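Home | Current Issue | Archive | Authors | Search

4. Using simulation to plan the purchase

The second cost question was how many grippers to buy before the line at Setedero was set up. Girer quoted a price of 649 per gripper, with spare finger pads sold separately. Arancibia offered a lower price but would only ship in lots of 30, more than the project could use in its first year.

We held the order until October and spent the waiting time in simulation. Tariq Kakakhel set up the handling tasks and Uzma Memon kept the cost sheet. Each task was run 200 times with simple solid-color objects on a plain surface. Runs were sorted by the finger opening they called for, and any task that needed a wider opening than the quoted model allows was moved to a separate budget line.

The license for the simulator was charged to the software budget and is left out of Table 3. Staff time is included. On these terms the simulation work cost less than one gripper with its mounting kit, and it let us cut the first order to 2 units. We kept the money for a third unit in reserve until the end of the trial period. Pad wear could not be estimated this way, so the spare pad figure is taken from the supplier's quote without change.

Views at the gripper are given in Figure 4.

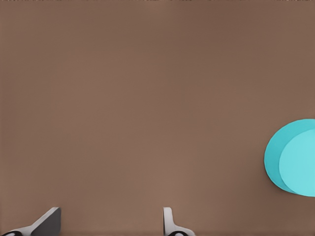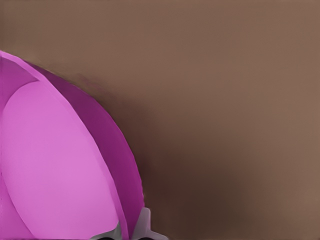 Figure 4. Simulated views with the gripper fingers at the bottom: cyan cylinder (first), pink object at close range (second).

Related articles
Lease or buy: handling equipment at Mokgate
Spare parts budgets for small robot cells
Counting staff time in equipment trials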